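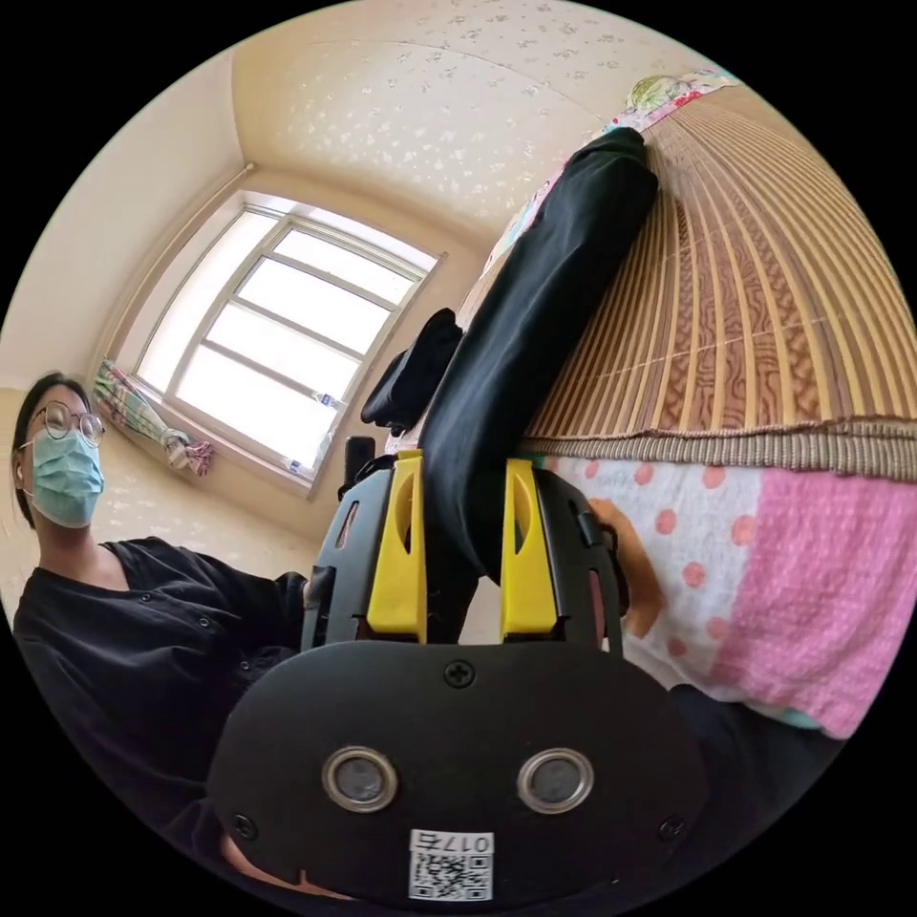
Handheld gripper demos for garment folding: does the room matter?

Posted by tritham_kudo, February 24, 2022

Has anyone compared demos collected in people's homes with demos from a lab bench? We trained two folding policies at Tritham, same network, same number of demos (595 each). One set came from a grey table in our lab, the other from bedrooms and living rooms. Tested on beds neither had seen, the home policy finished 88 per cent of folds. The bench one got through less than half. I expected a gap, but not one that size.

mahama_k
What garments? Black clothing is a nightmare for us. The wrist view loses the edges and the policy grabs two layers when it wants one.

tritham_kudo
Mostly dark tops, on purpose. Two grippers, one in each hand, fisheye on both.

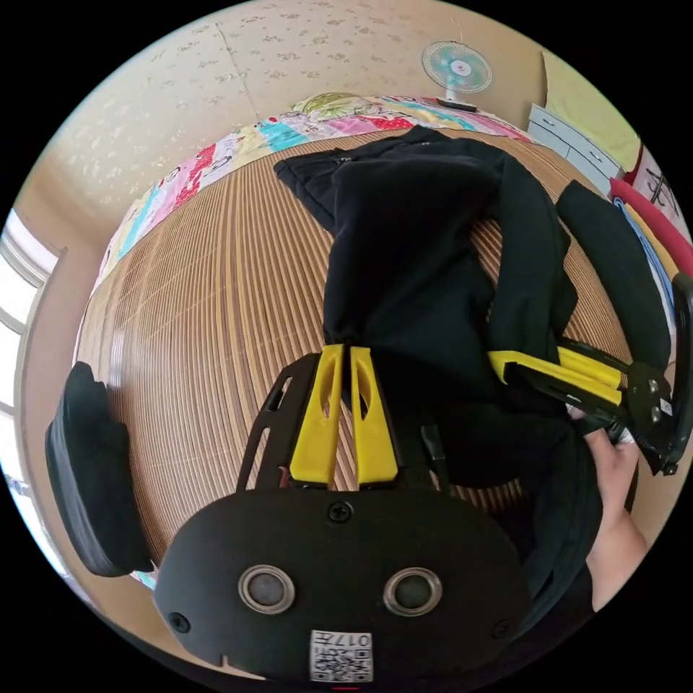 The wide view seems to help with dark fabric, as there's usually some mat or quilt around the garment to show where it stops. On the grey table the policy had much less to go on. That's my reading anyway, I haven't tested it on its own.

Leandro A
I don't buy the conclusion yet. You changed the background, the light, the surface height and probably the people doing the folding. Any of those could be your gap. At Cillarlow we swapped only the operators and lost 12 points.

tritham_kudo
Fair. Operators overlapped but weren't identical. Eight people did the home set and three of them did the bench set too.

Leandro A
Then rerun it with just those three before you write it up.

neusa_q
I'd look at the surface as well. A sleeve drags differently on a woven mat than on a laminate bench, and people change how they pinch without noticing.
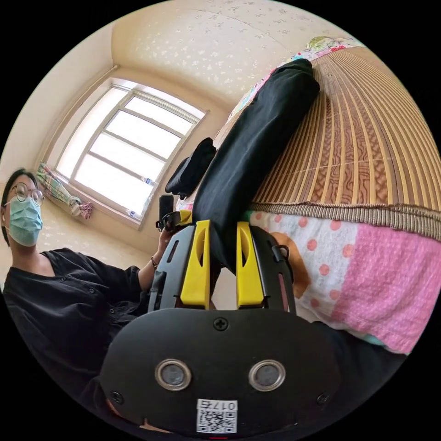
We saw it in our jaw width logs. On beds our operators closed later and lifted higher before moving across. If your bench demos don't have that habit in them, the policy can't learn it, whatever colour the background is.

mahama_k
Agree with Neusa. Plot jaw width against height for both sets. It's an afternoon's work.

tritham_kudo
Will do both. The three-operator rerun has to wait until April, but I can post the jaw plots sooner.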